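## 4 抽屉深处的线：缠结是怎样一点点长出来的

### 4.1 从"以后也许用得上"说起

上一节谈的是住户如何划分"常用"与"不常用"的物件，这一节想把话题收窄，专门谈谈线。这里说的线，包括充电线、数据线、音频线，也包括一些连主人自己都叫不出名字、只记得"是跟着什么东西一起来的"的线。我们最初设计访谈提纲时，并没有给它们留多少位置，只在"小型电器及配件"底下附带问了一句。可是在 Iden 的头几次入户里，这一句常常引出半个下午的谈话，有的受访者一边说一边起身去翻柜子，翻出来的东西在桌上摊开，茶也凉了，原定要问的厨房部分只好改到下一回。后来我们干脆把线单独列为一个主题，在全部 80 户的访谈里都问到了。

先说留存的理由。受访者几乎都能很快说出一个，而且说得很诚恳。最常见的是怕将来要用：旧相机还在，万一哪天想把里面的照片导出来呢；旧音箱送给了亲戚，线却忘了一起给，留着等下次见面再带过去（这样的"下次"在好几户人家里已经等了几年）。另一类理由跟钱有关，线是花钱买的，或者是随着一件不便宜的东西附送的，扔掉总觉得可惜。还有一类理由，我们在编码时争论了很久，最后暂且记作"认不出，所以不敢扔"。受访者 Tia Nuttall 讲得很形象，她说认得的线她倒舍得扔，认不得的反而一根也不敢动，"谁知道它是不是家里某样东西的命根子"。

这句话在我们小组里被反复引用，我个人也非常喜欢。它点出了一件以往的家居整理研究不大谈到的事：人们对一件物品的了解越少，处置它的成本有时反而越高。衣服穿不下了，一试便知；杯子缺了口，拿在手里就看得见。线却要插到某个东西上，才肯说出自己是什么。偏偏那个东西往往在另一个房间里，或者早就不在这个家里了。

### 4.2 放进去的时候都是好好的

有意思的是，问到线是怎么缠起来的，受访者大多会露出一点无辜的神情。Roland Parsons 坚持说他每一根线放进抽屉之前都绕过，有的还用面包袋上的那种小铁丝扎过。我们相信他。我们在他家看到的那只抽屉，最上面确实躺着几根绕得很规矩的线，越往下便越分不清彼此，到了底部，已经需要两只手一起伸进去才能捧出来。

把各户的说法放在一起读，缠结大致是在"找"的过程里生成的，收的时候反倒问题不大。人要找某一根线时，通常先看见插头，于是捏住插头往外拉。线身从别的线圈中间穿过去，一路带起几个圈，拉到一半发现不是要找的那根，便连同带起来的部分一起按回去，抽屉一关，事情就算过去了。下一次再找，又从这个新的状态开始。绕线对一根静静躺着的线是有用的，可是家用的抽屉很少让人静静躺着，它每隔几天就要被拉开、翻动、再推上。

Bradley Treloar 在访谈中给我们演示过一回他平日的找法，动作很快，前后不过几秒。他先用手背把上层拨到一边，再把食指伸进底下勾，勾到什么算什么。我们请他慢一点再做一遍，他自己看着也笑起来，说原来罪魁祸首是这根手指。慢下来之后，有两个环节就很清楚：一是拨，拨的时候上层的线圈会翻面，原先朝上的一面压到下面去；二是勾，勾起来的线在空中拱成圈，落下时这些圈又套在旁边的线上。他每找一次，就在不知不觉中给下一次多添了一点麻烦。

插头在这里面的作用，值得多说几句。一段光滑的绳子也会打结，但多半能顺着抽出来；线的两端却各有一块硬而有棱角的东西，进得去，出不来。它穿过线圈时往往是侧着身子的，等到要往回退，角度一变就卡住了。越是外壳宽、肩部方的接头，越容易这样。细长的音频插头稍好一些，可它后面的线也细，细线容易弯成小圈，小圈又专爱去套别人的大接头。两种线放在一处，彼此的短处便凑到了一起。

### 4.3 把一团线放到桌上

为了看得更仔细，我们在 Petchrat 的工作间里安排了一轮拆解观察。工作间原是一间旧教室，光线很好，桌子也够大。参与者把家里的线原样装袋带来，不许事先整理（有一位还是忍不住理了一部分，后来很不好意思地告诉了我们，那一袋没有计入），到了之后整团倒在桌面上，再由本人动手拆。我们不规定方法，也不催促，只请他们想到什么就说什么。

离开了抽屉，一团线的样子会有很大变化。抽屉的四壁原本替它维持着一个方方正正的外形，一旦没有了这层约束，外围的线便松散开来，中间却依然密实。图 3 中的这团黑线就很典型：中部交错纠结，外围另有较长的线绕出大弧，几个接头散在不同的位置。木头桌面上，左上方有一个 USB 样式的黑色插头，左下方一个黑色接头露着金色的金属端，右侧则有一个白色与银色相间的接头，在一片深色里格外显眼。线一被提起来，便拱出高高的圈，此时最难判断的，是哪一个圈属于哪一个头。
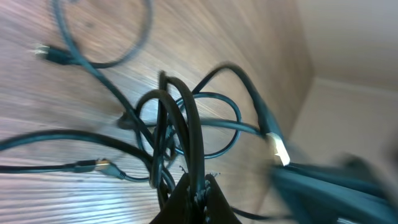
参与者几乎都是从接头入手的，这一点与抽屉里的找法一致，可见习惯之牢固。他们会先挑一个看得清的、颜色不一样的头，捏住，顺着线身往里走，走到看不见的地方就停下来，用另一只手去撑开一点空隙。颜色在这个阶段帮了很大的忙。浅色的头总是被最先选中，哪怕它所连的那根线并不在最外面，也不是最容易取的一根。Dennis Cheetham 事后回想，说他明知道旁边有一根黑线只搭了半圈，一抽就能下来，眼睛却老是回到那个白的上头去，好像先把它救出来，心里就踏实了。

"救"这个字，在录音里出现得比我们预想的多。参与者谈起线来，语气常常近乎谈论一个落难的小动物：这根被压住了，那根还喘得过气，先把外面这根放了吧。我们起初把这些话归入闲谈，没有编码。重听录音时才发觉，它们与动作是配合着的，说"压住了"的时候手在往上托，说"放了"的时候手指是张开的。语言在这里像是替手指探路，说出来，手便知道下一步要轻还是要重。这个看法还很粗浅，留待第六节再谈。

至于拆解的方式，大致能看出两种脾气。一种人喜欢抽，认准一个头便一路往外拉，遇到阻力加一点劲，再不行才回头找原因。另一种人喜欢松，先不管哪根是哪根，把整团托起来轻轻抖，让中间透进一点空气，等到圈与圈之间有了余地再动手。前一种开头很快，常常几下就有一根线脱身，旁观的人也跟着高兴，可是中段会慢下来，因为每一次硬拉都把中心收得更紧。后一种开头几乎看不到成绩，参与者自己也会着急，边抖边说"这样到底有没有用"，到后来却往往会遇上一个时刻，几根线几乎同时散开。不过我们不打算据此判定高下，同一个人在一团线前后也会换好几次方法，累了便抽，抽不动了再松。

### 4.4 拆开以后

线拆开之后发生的事，比拆的过程更让我们留意。按照最初的设想，参与者会把线按用途分开，留下有用的，处理掉没用的，然后高高兴兴地回家。现实要曲折一些。大多数人拆完之后会先把线一根根拉直，并排摆在桌上，看一会儿。这段时间里话很少。然后他们会拿起其中一根，说出它的来历：这是第一部手机的，这是孩子小时候那台随身听的，这根是父亲那台收音机上换下来的。方才还缠作一团、谁也不耐烦看的东西，理直了，反倒有了名字。

于是舍弃变得更难了。Jamie Tapley 来之前很有决心，说至少要扔掉一半，最后放进回收盒的只有 3 根，其余的又装回了带来的袋子。我们问她是否失望，她想了想，说一点也不，至少现在知道自己留的是什么。这样的结果若用"减少了多少物件"去衡量，自然算不上成功；可是若把整理理解为人重新认识自己所拥有之物的过程，那么她这一个下午是有收获的。我们在讨论中越来越倾向于后一种理解，尽管这会给后面的统计带来不少麻烦。

也有拆得心灰意冷的。有一位参与者拆到后来，把剩下的半团原样捧起来，说就让它们在一起吧，反正这些年也没有分开过。大家都笑了，我们也没有再劝。这半团线后来称过重量，刚好 500 克，记录表里把它当作一件物品登记，备注栏写着"未分"。

### 4.5 几种收法的得失

最后谈谈收纳。受访住户现行的收法五花八门，就我们所见，能够长期维持的往往不是看上去最整齐的那几种。用小袋分装，一袋一线，在翻找时最不容易互相牵连，因为袋子把接头也一并包住了，没有棱角露在外面去钩别人。它的缺点是麻烦，用完要放回原来的袋子，而原来的袋子多半已经不知去向。用纸筒套住的办法在年长的住户中很受欢迎，材料现成，筒身上还可以写字，只是占地方，抽屉浅了便关不上。用扎带捆好再平放，看起来清爽，但接头通常留在外头，一经翻动，老问题还是会回来，只不过来得慢些。

写标签的习惯与收纳方式之间的关系，也值得交代一句。愿意写标签的住户，标签上写的多半是设备，例如"旧相机""书房音箱"，很少有人写接口的型号。设备一旦离开这个家，标签便成了一句没有下文的话，线却还留着，重新落入"认不出"的那一类。有一户人家把送走的时间也记在标签上，写着"音箱已送人，十二月"，我们觉得这个办法很好，既说明了线的身份，也给日后的处置留下了一个由头。

还有一种收法，是把所有的线都挂起来。挂钩装在柜门内侧，每钩一线，对折后垂下，接头朝下。重力在这里替人做了许多事，线身自然拉直，取的时候从上面摘，也不会穿过别人的圈。受访者里采用这一办法的人不多，主要的顾虑是难看，以及柜门打开时哗啦啦的一片。但他们说起找线来，神色都很轻松，有一位甚至当着我们的面闭上眼睛摸出了一根，摸的是接头的形状。这让我们想到，前面所说的"捏住插头往外拉"，在抽屉里是缠结的起因，换到挂钩上却成了一种便利。手的习惯并没有改变，改变的是线等在那里的姿势。下一节将沿着这个思路，比较同一类物件在抽屉、挂钩与敞口盒中的取放动作。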